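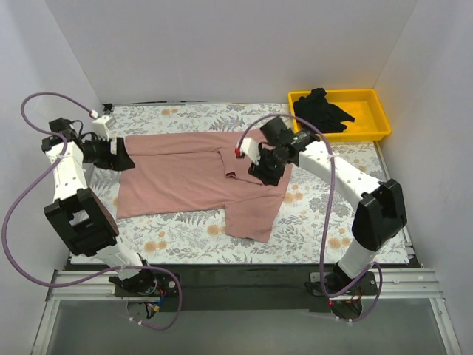 Product review: Skunetti garment steamer

The Skunetti is a handheld steamer sold for use on shirts, dresses and light curtains. It was reviewed for the household equipment guide by Rukhsana Sial and Jacobus Mkhize over a period of four weeks in August and September. The unit was bought at the regular retail price.

The tank holds 300 milliliters of water, enough for two shirts and a pair of trousers. Full steam was reached in nearly 500 seconds from a cold start, a long wait for a tool meant for quick touch-ups. The handle remained comfortable to hold throughout.
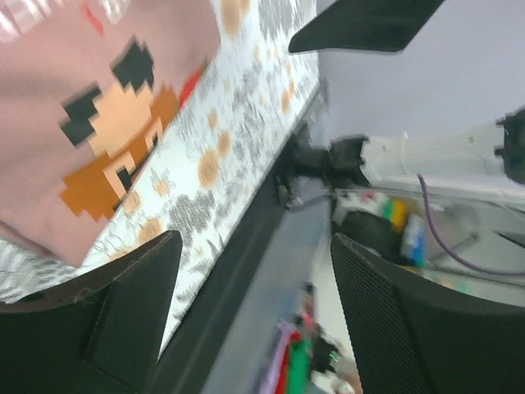
Cotton jersey and linen blends gave good results at the lower setting. Printed areas should be steamed from the reverse side, as the manual advises on its second page. Heavy denim needed several passes and still showed creases at the knee. The Xaba, reviewed last year, did better on thick cloth but weighs more and has a shorter cord.

The cap of the tank is stiff and may be hard to open for users with limited grip. Replacement caps are sold separately.

Rating: recommended for light fabrics.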